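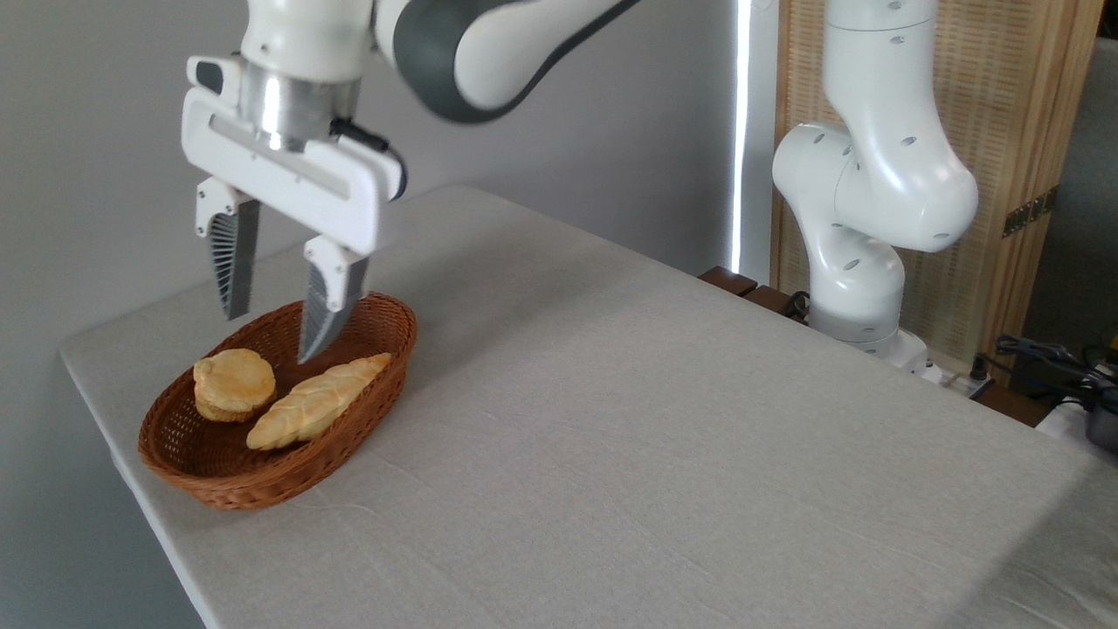
What should you do with the last few slices of a good loaf once they've gone too hard for sandwiches?

Turn them into soup, and let an egg or a handful of beans make a supper out of it. Stale bread soaks up broth in a way fresh bread never will, and it holds together just long enough to give you something between a soup and a stew, the sort of thing you eat with a big spoon and a sweater on.

I came to bread soup by way of my neighbor's kitchen in Verkley, the winter we first moved up the hill and I was buying far more bread than two people could eat. Ramil Fajardo had cooked on ferries and in a school and, for a while, in a very grand hotel he refused to say one kind word about. He caught me dropping half a sourdough into the compost pail and took it right back out again (it was on top, thank goodness). Twenty minutes later we were eating it, with garlic and paprika and a good slosh of the chicken broth he kept in old jam jars, and I have not thrown away a heel of bread since.

What he made that night was close cousin to the garlic soups you find all over Spain, although Ramil put ginger in his, the way his mother did with nearly everything that involved broth. I've kept the ginger. You can leave it out if you want a plainer, smokier bowl, but do try it once. It warms the whole thing up from underneath, and on a raw, drizzly night in May, when the calendar says spring and your feet say otherwise, I wouldn't be without it.

The bread matters, of course. You want something with a chewy crumb and a proper crust, a country loaf or a sourdough, two or three days old. Soft sandwich bread goes to paste almost the moment it gets wet, and I've never found a way around that. If your loaf has seeds, fine. If it has raisins, make French toast. The bread from Cendora, our little bakery down by the bus stop, is baked very dark, and I used to worry the crust would turn the soup bitter. It does the opposite – you get a toasty, almost malty flavor that people always ask about.

To make it for four, tear enough stale bread to fill a cereal bowl twice, in pieces about the size of a walnut, crust and all. Warm 3 tablespoons of olive oil in a heavy pot over a medium-low flame and add 6 cloves of garlic, sliced thin, with a thumb of ginger cut into matchsticks. Go slowly. The garlic should turn the color of straw and no darker, and if it starts to race ahead of you, pull the pot off the heat and let it think about what it's done.

Stir in 2 teaspoons of sweet smoked paprika, then the bread, and turn everything over until the pieces are slick and rusty red and have begun to crisp at the corners. Pour in 2 quarts of chicken or vegetable broth, add salt and a bay leaf, and let it simmer gently for a quarter of an hour. Stir once or twice. Some of the bread will melt into the broth and some will stay in soft lumps, and you want both.

Now for the eggs. Crack one per person straight into the simmering soup, spaced out, put the lid on, and leave it alone until the whites are set and the yolks still wobble. My aunt Jayawardena – we all called her by her surname, even her husband did – liked hers beaten and swirled in as ribbons, and that's lovely too, and kinder to anyone nervous about poaching. For a bowl without eggs, tip in a drained can of white beans with the broth.

Finish with chopped parsley and a few drops of sherry vinegar. I've served it with a green salad, and with fried sausage for the hungry, and once, at the Drovik Street potluck, out of a slow cooker with the eggs boiled and chopped on top, where it vanished before the lasagna did.

Leftovers thicken overnight until you can practically slice them. Loosen what you have with a splash of water for lunch, or do what I do and fry it in a little oil until the bottom goes brown and crackly, then eat it from the pan, standing up at the stove.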